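Wachs am Block, Udeo Nr. 2, für Baumwolle und Canvas
500 g, im Papier gewickelt, ohne Dose

Das Wachs, mit dem ich meine eigenen Sachen mache! Ich verkaufe im Laden ja ziemlich viel Kram zur Stoffpflege, aber wenn mich jemand fragt, was ich zu Hause im Schrank habe, dann ist es dieser Block. Bienenwachs, Paraffin und ein kleiner Anteil Leinöl, gegossen in der Werkstatt von Patricio Rivas in Brellbridge. Er riecht ein bisschen nach Honig und ein bisschen nach Malerkittel, und nach einer Woche an der Luft riecht man davon fast nichts mehr.

Geeignet ist der Block für dicht gewebte Baumwolle, Canvas, Köper und Leinen, also für Jacken, Schürzen, Hüte, Taschen, Werkzeugrollen. Auf reiner Kunstfaser bleibt er oben liegen und schmiert, da nehmt ihr bitte das Spray von Brivik (steht weiter hinten im Shop). Mischgewebe geht oft, aber probiert es vorher innen am Saum aus.

So mache ich es: Stoff ausbürsten, Flecken vorher mit kaltem Wasser und einem Lappen rausholen, alles gut trocknen lassen. Dann mit der Kante vom Block kräftig über den Stoff reiben, immer in Richtung der Fäden, bis überall ein matter weißlicher Film liegt. Danach kommt der Föhn — und zwar auf heißester Stufe und ganz nah dran. Das Wachs wird klar und zieht ein, und mit einem alten Baumwolllappen nehmt ihr weg, was noch steht. Eine Nacht auf den Bügel, fertig.
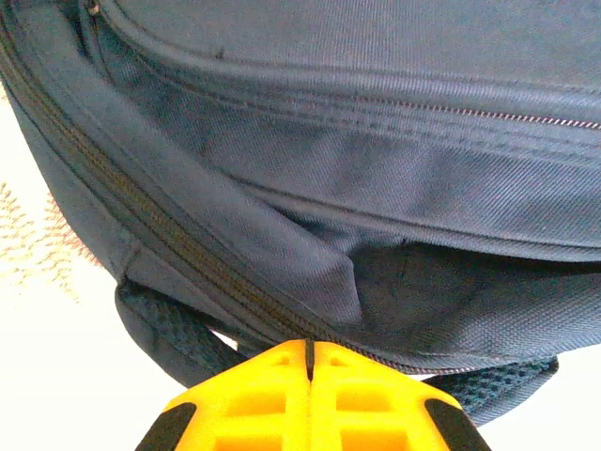

An Nähten braucht es etwas mehr Geduld, da drücke ich das Wachs mit dem Daumen rein und föhne zweimal. Reißverschlüsse könnt ihr gleich mitmachen, einmal mit der Ecke vom Block über die geschlossenen Zähne, ein paarmal auf und zu, Krümel abbürsten. Das hat mir Covadonga Villanueva gezeigt, von der auch die schönen Schürzen im Laden sind, und seitdem mache ich es bei jedem Teil.

Was ihr wissen solltet: Der Stoff wird dunkler. Bei Marineblau und Oliv finde ich das wunderschön, bei Sand und Hellgrau sieht es erst mal aus, als hätte man Öl drübergekippt (das wird mit der Zeit besser, ganz weg geht es nie). Gewachste Sachen bekommen Knickspuren, und in die Waschmaschine dürfen sie auch nicht mehr. Helle Polster im Auto würde ich die ersten Tage meiden — fragt nicht.

Wie weit kommt man damit? Mit einem Block habe ich im Februar eine lange Jacke und zwei Taschen gemacht und hatte noch ein ordentliches Stück übrig. Wer nur nachwachst, kommt damit etwa 2 Jahre aus. Kühl lagern, im Sommer nicht auf die Fensterbank!

Lieferumfang: ein Block Udeo Nr. 2, ein Baumwolllappen, ein Zettel mit der Anleitung.
Gewicht: 500 g
Artikelnummer: 2040
Farbe: naturgelb, von Guss zu Guss mal heller, mal dunkler
Passt dazu: Rosshaarbürste Villanueva, Bügel aus Buche

Aus den Zuschriften:
Florencio Salcedo möchte wissen, ob man statt des Föhns auch das Bügeleisen nehmen kann. Ja, mit Backpapier dazwischen und ohne Dampf. Bei dicken Nähten und Metallteilen wird es aber fummelig, da bleibe ich beim Föhn.
Sérgio Guerreiro fragt nach einer Version ohne Paraffin. Die gibt es als Udeo Nr. 3, sie ist härter und lässt sich im Winter schlechter auftragen. Zurzeit ist sie leider ausverkauft, schreibt mir kurz, dann lege ich euch einen Block zurück.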